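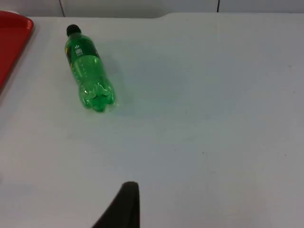

Sustgate Community Theater, Dulthorpe: "The Long Yard"
Review by Shabani Mugo, 9 August 2018

The group at Sustgate began as an evening class for young people who had left school early and could not find work in Dulthorpe. Their new play runs for 100 minutes without a break, and I went to see it twice in July.

The story is simple. A girl named Muriithi, played by a very young actress, comes back to the street where she was born and discovers that her family house is now divided into six rooms with six different families. She wants to stay, but each family has a reason to refuse her. The scenes are built from interviews which the director, Geetha Chowdary, made with people in the neighborhood, and you can hear it. The language is rough and sometimes very funny.

The first half is the stronger one. The songs come from the actors themselves, who clap and stamp on the wooden stage, and the quarrel over the water tap was for me the best part of the evening. After this the play becomes slower. There is a long speech about the housing office that explains what we have already understood, and I would cut it by half.

The sound is also a problem. The hall has 214 seats, and from the last rows I lost many words when the drums were playing. On my second visit I sat near the front - it was a different play.

Tickets are cheap and the money goes to the evening classes. The group hopes to take the play to the Hoser festival next year, and I think they should go, with a shorter second half. The program booklet has all the song texts, so buy one before you sit down.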